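The Orange Bowl

Wouter Van Dijk had lived in Damdale for seven years before he was asked to be in charge of anything, and what he was asked to be in charge of was a bowl.

It belonged to his aunt Andska, who was going into the flats on Tidmont Road, where they allowed you one shelf and a view of the bins. She had been giving things away since January. The dresser had gone to a cousin. The clocks had gone to another cousin, who now rang up to complain about them. Wouter, who had driven her to every hospital appointment and once to a funeral she turned out not to have been invited to, got the bowl.

"It's a good one," she said. "It came from Russo's. I paid 60 for it and he wanted 262."

"Sixty what?"

"It doesn't matter what. It was a lot then."

He took it home on the passenger seat with the belt done up. It was orange in the way that traffic cones are orange. He tried it on the windowsill, where it made the curtains look ill, and on top of the fridge, where it hummed. For a week it lived in the bath. Each evening he moved it out to wash and each evening he moved it back, feeling that the two of them were being very civil about the whole thing.

There were also instructions. Andska had written them on the back of a gas bill, in capitals, and they went on over the flap of the envelope. THE BOWL WAS NOT TO BE SOAKED. THE BOWL WAS NOT TO BE USED FOR SOUP, or for keys, or for anything belonging to a man called Gerrit. It was to be kept on wood. It could have company but not too much.

Wouter read this last part several times. He was fifty-three and had never had written guidance on company before, though he could think of people who might have offered it.

In the end he cleared the square table, the one he had been using for post he didn't intend to open. He put the post in a drawer. He put the bowl where the post had been, stepped back, and stepped forward again to shift it a little to the left. Then he looked for company. A red thing went along the left side. A small pale thing, the sort of object that comes with a house and stays when you leave, went over on the right, standing up.

He rang his aunt.

"What have you put with it?" she said.

He told her.

"Which side's the red?"

"Left."

There was a long silence, in which he could hear somebody else's television.

"Send me a picture," she said.

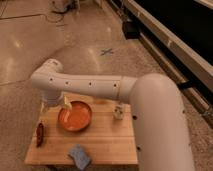
The bowl on wood, with company. Red on the left, as reported.

She rang back after her tea.

"It's not in the middle," she said.

"It's nearly in the middle."

"Your uncle used to say that about the caravan." She breathed for a bit. "What's the yellow?"

"I thought it might want a wipe."

"Not soaked?"

"Not soaked."

"Well," said Andska, and he waited, because with her a well could go on to be almost anything. "The clocks are all wrong at your cousin's, you know. Every one of them. I'd have that bowl over any of those."

He said he was glad. He said he'd bring it over on Thursday, if she liked, so she could see it properly.

"Don't you dare," she said. "There's no wood here. It's all that wipe-down stuff. Bring biscuits."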